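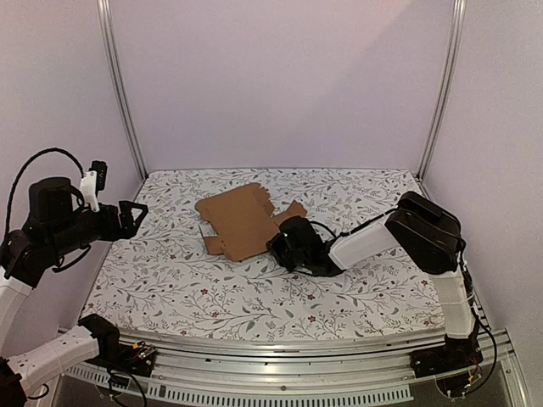
A trail map is a flat sheet of paper that tells visitors about hills, valleys, and cliffs. It does this with thin curved lines called contour lines. Lines on something flat can often tell us about a shape that stands up. The unfolded cardboard box lying on the flowered cloth has crease lines, and a person who knows how boxes are made can look at them and picture the sides. A hiker reads contour lines in much the same way.

## What does a contour line show?

Every point on one contour line is at the same height above the sea. If you could walk exactly along the line, you would never go uphill or downhill. On the visitor map of Pratow Hill, the lines are 100 feet apart in height. Each time you cross to the next line up, you have climbed 100 feet.

The top of Pratow Hill is 988 feet above the sea, so the last line before the top is marked 900. The small triangle inside that line shows the highest point. 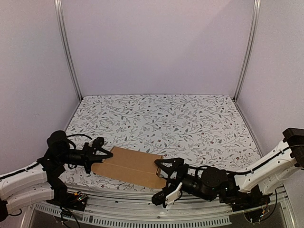 ## Close together or far apart?

Look at the spaces between the lines. Where the lines are close together, the ground is steep. Where they are far apart, the slope is gentle – a good place for a picnic or a slow walk.

The Cavport side of the hill has lines packed tightly together, and the path there uses 11 stone steps at its steepest part. The Lashari side has wide spaces. Families with younger children are advised to begin from Lashari.

## Try it yourself

Ya-wen Chiang, education officer for the Pratow Trails Office, teaches contour lines with a potato:

1. Ask an adult to cut a large potato in half the long way.
2. Place one half flat side down and ask the adult to slice it into even layers.
3. Put the bottom layer on paper and trace its edge.
4. Trace each smaller layer inside the last outline.

The finished drawing is a contour map of your potato. Children may bring their drawings to the visitor desk, where the large map of the hill is on the wall beside the door. The desk closes for the season at the end of September.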